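Shape sorter

A shape sorter is a toy in which solid pieces are passed through or set into openings that match their outlines. The usual forms are a hollow box with a cut lid, a ball with openings on all sides, and a flat board with recesses. Shape sorters are found in homes, nurseries and clinics, and are most often given to children from the second year of life onward.

Design

The pieces of a shape sorter are generally prisms, so that the outline is the same along the whole length of the piece. A cylinder, a cube and a triangular prism make up the simplest sets. Larger sets add stars, crosses, ovals and half circles. The number of ways in which a piece will fit depends on its symmetry: a cylinder may be turned freely, a square piece fits in four positions, and a plain rectangle fits in only 2.

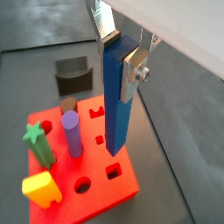

A blue square-section peg above a red-orange sorting board.

The space left between a piece and its opening is known as clearance. Generous clearance makes the toy easier for small children, while a close fit calls for careful turning of the wrist. Makers also take care that no piece can be forced through the wrong opening — a small cylinder, for example, will pass through a large square hole unless the sizes are chosen together.

Materials and manufacture

Early sorters were cut from solid wood and finished with paint or wax. Molded plastic later became common, as it is light and easily washed. The Mullero works at Stidcombe produced wooden sorters for many years before turning to plastic, and its pattern book lists 564 separate pieces. The rival firm of Hutchins kept to wood and sold its boards mainly to schools. Sets sold under the Plillero name combined the two materials, with wooden pieces and a plastic lid.

Use in child development

Children tend to approach the toy in stages. At first the pieces are held, mouthed and dropped. A child then begins to try pieces against the openings by chance, often pressing harder when a piece does not fit. Round pieces are usually mastered first.

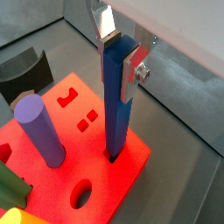
Turning a piece before it reaches the opening is a later skill. It requires the child to compare two outlines by eye and to plan the movement of the hand, and it commonly appears well after the child can name the colors of the pieces. Some sets give each piece the same color as its opening. Others use a single color for the whole board so that shape alone must guide the choice.

Related toys

Form boards, knobbed puzzles and stacking rings are close relatives of the shape sorter. The form board is the older type and was used in testing before it was widely sold as a plaything. Stacking rings rely on size in place of outline.

See also: Educational toy; Form board; Jigsaw puzzle; Fine motor skill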